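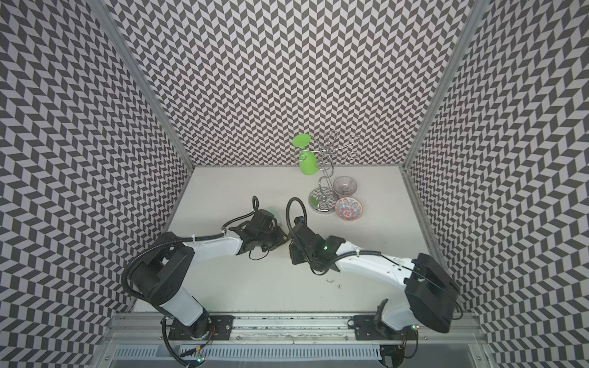 Tundisside Residents' Forum
Shared Kitchen and Dining Room > Crockery, Glassware and Storage

Thread: Storage of glassware and small bowls in the dining room

House_Secretary wrote:
30 April 2021

Residents are invited to comment on the arrangements for storing glassware in the shared dining room at Tundisside. Under the present guidance, stemmed glasses are to be hung upside down by the foot from the arms of a rack, and small bowls are to be kept beside it. A request has been received to withdraw the rack and return all glassware to the wall cupboard.

Comments should be confined to storage. Matters concerning the dishwasher rota have their own thread and will be moved there if raised here.

Jarlath Hayes
House Secretary

----

second_landing wrote:

I made the request and am content for that to be known. My objection is to the type of rack. A wire rack with a round mirrored base requires more cleaning than any other item in the dining room. Every drip leaves a mark on the mirror, and the marks are seen twice. The cupboard has a door and a wipeable shelf and makes no demands on anybody.

I would also point out that curled arms at the top of a stand are suited to mugs with handles. A wine glass hung by its foot is held only by the lip of the foot against the wire. In August I knocked one off with my sleeve while reaching for the salt.

----

S_Tuncer wrote:

I wish to record my disagreement with the previous post.

Glasses stored upright in the cupboard collect dust in the bowl, and glasses stored upside down on the shelf rest on their rims. Hanging avoids both. The arms of a chrome rack are smooth and a foot of ordinary width sits between two of them without difficulty, provided that the glass is hung from the upper arms and pushed well in towards the stem of the rack. If it is left at the very tip of the arm it will of course come off.

As for the mirror, a dry cloth once a week is sufficient. I have been doing this myself and it has not been a burden.

Sevim Tuncer

----

flat_nine wrote:

May I ask whether the guidance applies to plastic glasses as well? Several of us use the coloured plastic ones (I have the lime green) and they weigh very little. Mine swings about if the window is open.

----

House_Secretary wrote:

In reply to flat_nine: the guidance applies to all stemmed glasses, of whatever material. Plastic glasses may be placed in the cupboard if the owner prefers.

----

Perić wrote:

I should like to raise the matter of the bowls, which has been overlooked.

The guidance says that they are to be kept "beside" the rack and gives no further direction. In practice people set one down leaning against another, and the back one ends up tilted. With plastic this does no harm. With ceramic it does. I have a patterned bowl with a coloured rim, bought as one of a pair, and the rim of its partner was chipped in exactly this way. The pattern cannot be matched now. I enquired at Drumedia on the high street and was told that the nearest thing they stock is plain blue.

I propose that bowls be stood flat and apart, with ceramic in front where it can be lifted without disturbing anything else.

----

second_landing wrote:

If bowls are to be stood flat and apart, there will be less room on the surface than there is now, which strengthens the case for the cupboard. The Jarken shelf unit that was offered to us last year is 600 mm wide and would take the bowls and glasses together. I never understood why it was declined.

----

S_Tuncer wrote:

It was declined on the grounds that it would have stood in front of the radiator. The minute is on file as item 391 and may be consulted by any resident.

I support the proposal concerning bowls. I do not agree that it has any bearing on the rack, which occupies very little of the surface. The base is no wider than a dinner plate.

----

second_landing wrote:

A dinner plate that shows every fingerprint.

I have read item 391. It refers to the radiator on the garden side. The unit could stand on the other side of the room.

----

flat_nine wrote:

The other side of the room is where the high chair goes. Please can it stay there.

I have moved my green glass further in along the arm, as S_Tuncer advised, and it is steadier. I would be happy for the rack to stay. Could we agree where wet glasses should drip before they are hung up? I have been standing mine on a tea towel first but I do not think everyone does.

----

Perić wrote:

A tea towel is the correct practice in my view. Water running down the wire collects underneath the base, and the surface there was dull when I last lifted it.

----

House_Secretary wrote:

The comments so far have been noted. Pending a decision, the following interim arrangements apply.

1. Stemmed glasses may be hung on the rack or kept in the cupboard. Glasses are to be dried before hanging.
2. Small bowls are to be stood flat, without touching one another. Ceramic bowls are to be placed in front.

The position of the Jarken unit will be looked at again. Second_landing is asked to supply its depth, which does not appear in the minute.

Jarlath Hayes
House Secretary

----

second_landing wrote:

I will measure it and post the figure. I maintain my objection to the mirrored base.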